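About Rulgate

Small shop, 17 people, one long building in Grordale with a loading door that sticks. We set up, look after and repair grippers. Hand-held ones mostly, the kind a person carries through a task so the motion gets recorded, plus the same fingers bolted on the arms at customer sites. That's the whole business. We don't build arms. We don't write the learning software. If it has jaws, pads, pivots and a trigger, send it over.

Started by Wiebke Sauerland and Bernd Reuter out of Bernd's garage, 2 benches and a drill press. Wiebke came from packaging machines, Bernd from bicycle repair (he still trues wheels at lunch, ask him). First customer sent a box of worn-out fingers and a note saying "help". We did, they came back, they told somebody. The bench count went up from there.

What we work on

The unit we see most in-house is one we call Miranda. Black body, grey grip, trigger lever, two fingers on parallel linkages, blue pads. Every Miranda that leaves the shop goes through the same bench routine and then a cloth run, because a gripper that closes nicely on a steel gauge can still be hopeless on a sweater. Cloth finds everything. A pad a hair out of square will slide over a knit and pick up nothing, or grab the sheet underneath as well.

So we do cloth runs in a real bedroom, on a real bed.
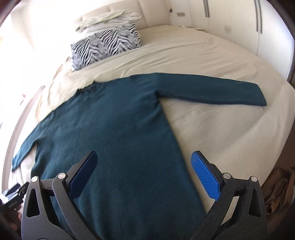 Cloth run, jaws open over the sweater. Blue pads, silver pivots.

How a setup goes

Pads first. Off, wiped with a damp lint-free cloth, looked at under the lamp. We're looking for glazing, torn texture, corners lifting off the backing. Knitwear sheds and the fuzz packs into the texture, so a pad that looked fine in the morning may need a brush by mid afternoon. Soft brush only. No solvent on the pads, please, we get a lot of these back swollen.

Then pivots. Four on a Miranda, two a side. Each screw comes out, old threadlocker cleaned off, new drop, back in. Snug, then the finger has to fall shut under its own weight when you tip the unit. If it hangs, back off a touch and try again. If it rattles, wrong washer. It's nearly always the washer.

Linkage bars get checked as a pair, never one alone. Bent bar means both bars. We've argued about this with customers and we still won't ship one new and one old.

Trigger after that. Full travel, no gritty spot in the middle, jaws even left and right through the whole stroke. Zero gets set with the jaws closed on a shim and again wide open. Write both numbers on the card. The card stays with the unit its whole life, we have some that are more tape than card by now.

Last the sensor module and the cable. Lenses cleaned, module seated, screws marked with a paint pen so a loose one shows. Cable gets a tug test where it leaves the handle — most of the dead units that come in are just that, a cable that got pulled once too often. Fifteen minute fix if you send it early. Longer if someone's tried hot glue.

Then cloth. Flat fabric, a folded edge, a bunched part, a cuff. Press one finger in and see how the knit gathers at the pad. Does the other side follow or does it skate. Repeat with the jaws turned. The person holding it matters too, so we swap hands and swap people, a grip that feels ok to Bernd is too fat for half the shop.

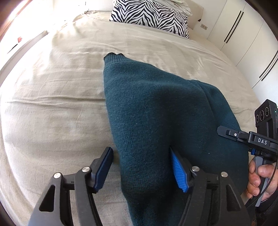
Anything that feels off in the cloth run goes back to the bench with a note on the card, and it starts over from pads. Yes, from pads. Skipping ahead is how we once shipped a unit with a washer missing, and Wiebke drove it back herself.

Numbers, for those who ask

268 units serviced last year. 39 customers on a regular schedule, the rest send things when they break. Turnaround depends on parts, we keep pads, screws, washers, bars and cables on the shelf and order housings in.

Training

Bernd runs a bench day at our second room in Gurau. Bring your own unit, bring the card if you have one. You'll strip a linkage, rebuild it, set zero and do a cloth run. Wear somthing you don't mind getting threadlocker on. Lunch is soup. Next intake is August, ask early, the benches fill up.

Sending us a unit

Tape the jaws shut with paper tape, not packing tape. Coil the cable loose. Put a note in with what it does wrong, in plain words, "left side slow" is plenty. Don't clean it first, the dirt tells us were it's been rubbing.

Front desk is open from 8 a.m., side door, ring twice. If the loading door is moving somebody will see you.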